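Winter lay-up and first trips: notes for the Grurstead owners' evening, 6th January

Welcome everybody in, thank them for turning out on a dark evening, and mention the tea at the back before I forget, as I did last year. Say that I'll happily stop for questions as we go along.

Start with the story of our own first winter with the Araya. We bought her at the end of a lovely summer, parked her up on the drive, locked the door and thought no more of it until Easter. Then the tap came off in my hand! Water had been left sitting in it, the frost had got in, and we spent the first morning of our holiday looking for a plumber instead of eating bacon sandwiches by the sea. (Pause here, there are usually a few groans from people who have done the same.)

So, water first. Drain the fresh tank, drain the heater, open every tap and leave it open with the lever in the middle. Don't forget the shower head - lay it down in the tray so it can empty itself. The toilet flush tank gets missed more than anything else, in my experience, so say that one twice.

Damp next. I'm very fond of this bit and must try not to go on. Cushions stood up on their edges, a good hand's width away from the walls. Cupboard doors and fridge door propped open. Leave the fixed vents alone, please, however much of a draught you think they let in. We go out and have a sniff round every 2 weeks, and it takes no longer than a cup of tea.

Tyres and brakes. Handbrake off and the wheels chocked, if the pitch is level and it's safe to do so. Move the van a little now and again so the weight isn't always on the same bit of tyre. Ask who has looked at the date on their spare lately, and wait for the hands.

Now the battery, and a word on storage sites. The Odar site out at Fasaseck has hook-up on 6 of its pitches and these go quickly, so ring early if you want one for next winter. Everybody else should take the battery home and keep it charged. 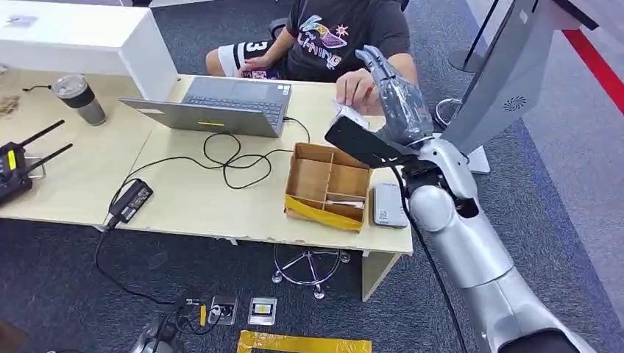 Can you leave the gas bottles in the van over winter? Turn them off at the valve and check with your site first, as plenty of them want the bottles taken out and kept upright in the open air.

Last of all, the first trip of the year. Go somewhere close. We always do 3 nights within easy reach of home, with the heating on and every single thing switched on at least once, and I keep a notebook on the worktop for whatever needs seeing to. Read out a page from mine if there's time - the one with the awning pole and the wasp nest goes down well.

Remind them that the spare checklists are by the door and that the hall needs the chairs stacked before we go.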